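Contents Previous Chapter 4 Next Glossary Index

Chapter 4: Showing, Steering, and the Stuff in Between
Draft revised February, by Märta Rustad

I learned to drive a robot arm on a Sunday, badly, with a joystick box made by a firm called Kellard and a foam block I was supposed to put in a cup. The block went everywhere except the cup. I was two years out of school, I thought I understood motion pretty well (I'd passed the exams!), and there I was, sweating over something my nephew does with a spoon.

So this chapter starts with hands. By now you've met joints, frames and trajectories in Chapters 2 and 3, and you could write down a path for a gripper on paper. What we're after now is getting a path out of a person who already knows the job and has never written down a thing about it. There are two big families of ways to do that. In one, you work the robot from a distance, with a joystick, a headset or a second arm that you move and the robot copies. In the other you do the task yourself, by hand, with a gripper you hold like a tool, and the recording gets turned into robot motion later.

I'm fond of the second family and I'll admit that up front. You can take it to wherever the task lives, and clearing snack packets in and out of a carton on a bed makes a lovely first task – crinkly bags, a soft surface, nothing bolted down.

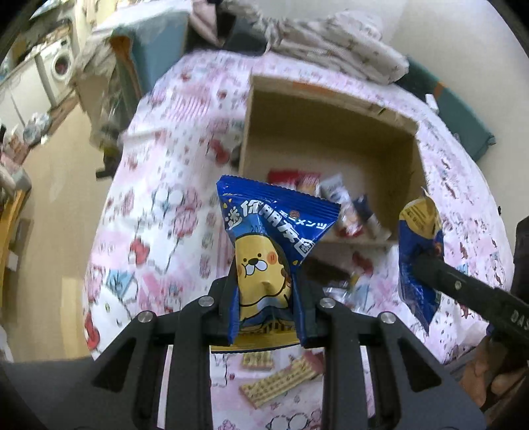

Does the person giving the demonstration need to know how to program?

Programming doesn't come into it at this stage. The person needs to know the task, and needs enough practice with the tool to do the task smoothly. Somebody has to write the code that learns from the recordings, but that can be a different person on a different day, and in most labs I've worked in, it was.

Back to the bags. A rigid block has one shape, so once you've found a decent place to grab it you can pretty much go on grabbing it there. A sealed packet is a different animal. Squeeze it low and the top flops over, squeeze it in the middle and the whole thing may pop out of your grip like a bar of soap. People sort this out with tiny corrections they couldn't describe if you paid them, and those corrections are the treasure in a demonstration. When I ran the Prallasby exercises with my co-author, Patricio Mateos, we recorded 63 demonstrations of one packing task, and I threw out 15 of them for being sloppy. Patricio fished them back out of the trash. He was right, too, and we'll fight about it properly in Section 4.3.
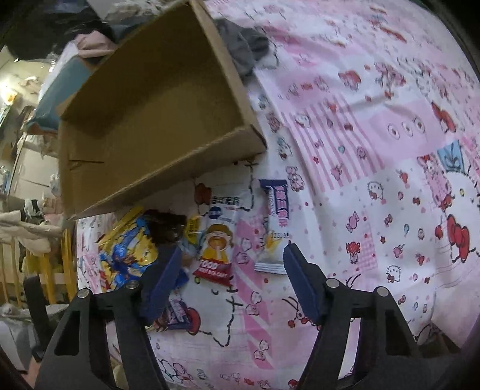
Figure 4.2. Hand-held gripper over packaged snacks beside an open cardboard box.

Before you read on, try it with a kitchen tong and a bag of chips, and say out loud what your wrist is doing. You'll run out of words fast.

Related sections
4.1 Copying arms and joystick boxes
4.2 Recording with a tool in your hand
4.3 What to do with messy demonstrations
Lab sheet: The Prallasby packing task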